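February, late, kettle on again

Yolanda Strickland has decided the Nerano evenings need recording "properly", which apparently means a stand for every mood. I said we managed for 7 years with one microphone propped on a pile of hymn books. She said that was how it sounded.

So the marble-patterned top is now given over to it. A grey-headed microphone and three black stands, one with a heavy round base and a plain clip, another with a round springy-looking cradle that is meant to stop thumps. 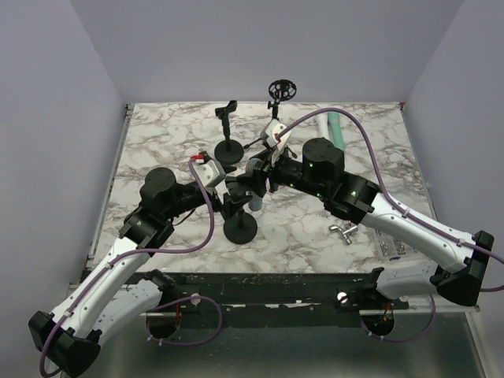
I remain unconvinced about thumps. In Flultavdale the noise was always the radiator, and no cradle is going to fix a radiator. Yolanda paid 50 for the lot from a man in Quezada and thinks it a bargain. I think he was glad of the cupboard space.

The tripod is the one I trust least. Thin little legs, and a locking knob with ridges all round it, the kind that slips the moment somebody leans on the table to make a point - and somebody always does. I would put the heavy base in front of the speaker and keep the tripod for spare. Told her so. She wrote it down, which means no.

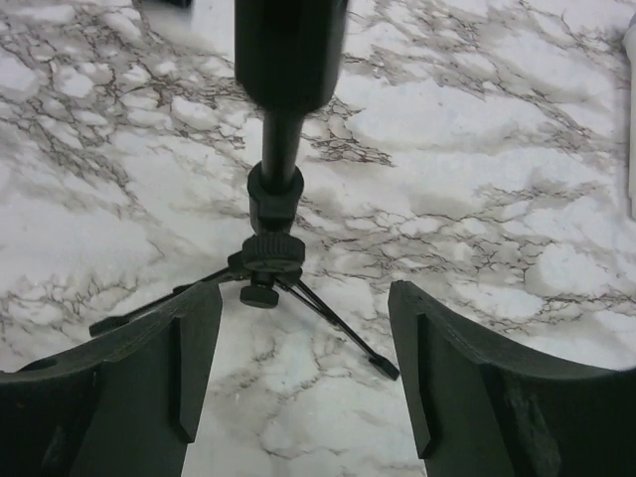 The small tripod, legs spread on the marble top.

Must find the long cable before bed.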